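Broltis lab open day, Tue 2 August

The Broltis lab opened its doors for the afternoon and we got a bench-side look at the table clearing study. People do the chore with hand-held grippers, and an arm learns from the recordings. One gripper had a small dark blue box in its jaws, the other a piece of orange peel.

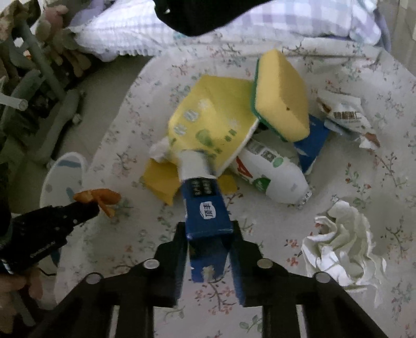 What the July trials showed

The policy trained on 300 recordings from real homes cleared 42 more items than the one trained on 119 lab recordings. Crumpled paper is still its worst category.

Tours run 30 minutes. Parking is at the rear.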